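Traltevance Amateur League, scorers and statistics list

From: Jarmila Zeman
To: scorers list
Date: 8/29/20
Subject: Re: Qualifying innings for the batting table

Vinh Giáp wrote:

> The handbook says a batter needs 100 plate appearances to be
> ranked. With the season starting in June and two rounds lost,
> I count very few players who will get there. Do we prorate, or
> do we publish a table with four names in it?
>
> Also, the Dastlow scorebook for the second game against Suralance
> has a sacrifice fly entered as a plain fly out. Who corrects it?

Vinh,

The 100 figure is written for a full schedule. Rule 7 lets us scale it by games played per club, rounded down. I would apply that club by club. Dastlow has played more games than Suralance, so the two clubs will have different minimums. The table should carry a column showing the minimum used.

On averages: a player short of the minimum can still be ranked if adding the missing appearances as hitless at-bats leaves him first. The current leader is at .411 and I have not run that check for him yet. Please don't circulate the table until it is done.

On the sacrifice fly: the home scorer corrects it, initials the page and sends me a copy. A run scored on the play, so the at-bat comes off and the RBI stays. The plate appearance still counts toward the minimum.

The archive file now holds around 4000 play lines. Two things slow down the import:

1. Substitutions entered after the inning has closed. Enter them before the next batter's line.

2. Blank position codes for pinch hitters. Use PH, then add the fielding position if the player stays in. 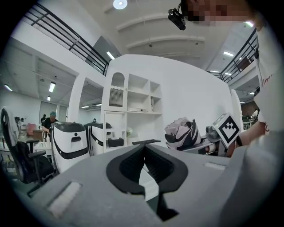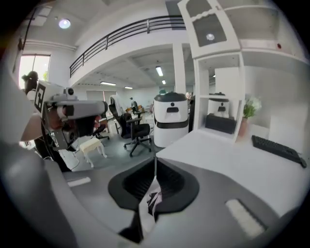
3. Courtesy runners. Log them in the notes field only. They get no appearance, and any run goes to the runner on record.

Corrections to me by reply, off list if they concern one club only.

Jarmila

Contact the list owner | Back to top
2 replies | 0 shares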